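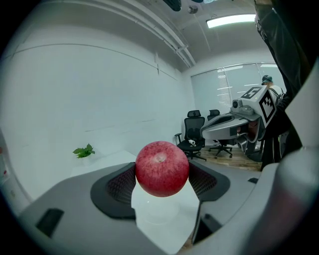 Baked Apples for a Chilly Evening

Posted 4/11/22 by Wanpen Suksawat

I love these so much! Pick firm red apples (a few speckles and freckles are fine – mine always have them) that sit flat without wobbling. Four will fill a small dish.

Heat the oven to 350°F. Wash the apples and scoop out the cores with a teaspoon, stopping just short of the bottom so the filling stays put. Peel a thin strip of skin from around the top.

Mash together two tablespoons of soft butter, a quarter cup of brown sugar, a handful of raisins and a good shake of cinnamon. Pack it into the apples, really push it down, and pour half a cup of hot water into the dish.

Bake for 45 minutes, spooning the juices over twice. A knife should slide in easily. Big apples can need ten minutes more.

Eat them warm with cold cream – oh, and save the syrup for oatmeal!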